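Leltton Regional Health to Open Overnight Urgent Care Clinic in Dullonero

DULLONERO, April 2025 - Leltton Regional Health will open an overnight urgent care clinic in Dullonero this November, giving residents a place to go for minor injuries and illnesses after family practices close.

The clinic will take over the ground floor of the former Rojanasak Medical Building on Dedel Street. It will have 20 exam rooms, an X-ray suite and a small lab. Doors will open at 6 p.m. and close at 8 a.m., every night of the year.

Patients who need urgent attention but are not in danger now have one option at night, the emergency department at Leltton General. Waits there for less serious cases have averaged more than 4 hours this past winter. The new clinic is expected to see about 100 patients a night once it is fully staffed. 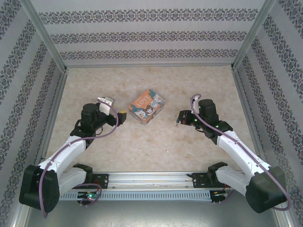 Leltton Health Bulletin - Page 4

Staffing will be phased in. Leltton Regional Health has approved 119 positions for the site, including nurses, nurse practitioners, physicians, X-ray technologists and front desk staff. Hiring for nursing and technologist jobs starts this summer. Current employees may apply for a transfer, but no one will be moved from the emergency department without their agreement.

The clinic will treat sprains, simple fractures, cuts that need stitches, ear and throat infections, fevers and similar complaints. It will not handle chest pain, stroke symptoms, major trauma or labor. Anyone with those symptoms should call 911.

No appointment will be needed. Patients will be able to check in online before they arrive and wait at home until a room is ready. Most insurance plans accepted at Leltton General will be accepted at the clinic, and the sliding fee scale for uninsured patients will also apply.

Renovation work will begin next month. The Dedel Street parking lot will stay open during construction - the rear entrance will be closed.

Job postings and construction updates will be listed on the Leltton Regional Health website.

###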